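About Skorner

We test floor finishes and say which ones we wouldn't pay for. Roland Bramwell started Skorner after a varnish sold to him as "lifetime" wore through in one winter, and he has been hard to please ever since. So are the rest of us.

Most of what you read about floor care is written by people selling floor care. We don't sell any. Our money comes from readers, 809 of them at last count, and from a yearly guide that comes out in November. If a maker offers us free product, we send it back and buy our own can at the store.
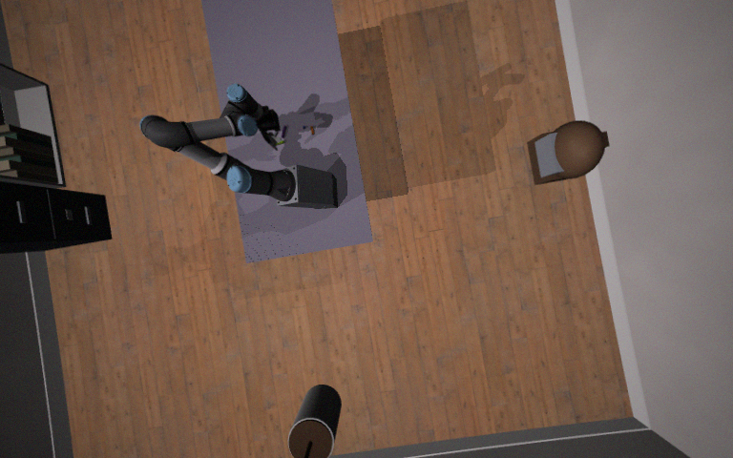

We don't trust words like "tough" or "natural" on a label, and we're not sold on star ratings either. Lorraine Birkett reads the small print on every warranty before we open the tin. Of the 423 warranties in her files, 363 leave out normal wear, and walking on a floor seems to count as normal wear. Stavros Jurić handles the scratch and stain work and keeps his notes by hand.

Do we get it wrong? Yes. We praised Skitar oil soap two guides ago and took it back after 3 readers in Cleltalberg wrote to us about a sticky film. The old review is still up, with the correction at the top.

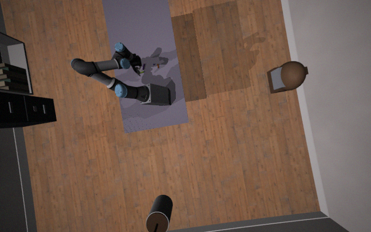
Work table on a wooden plank floor, computer rendering.

We have no awards to list. We were offered one once and asked to pay for the dinner. We also don't claim our tests will match your kitchen, your dog or your kids' chairs. Try a patch behind a door first.

Questions and complaints go to Rosimeire Evangelista, who answers mail most mornings before ten. Sales pitches go to her too, and she doesn't answer those.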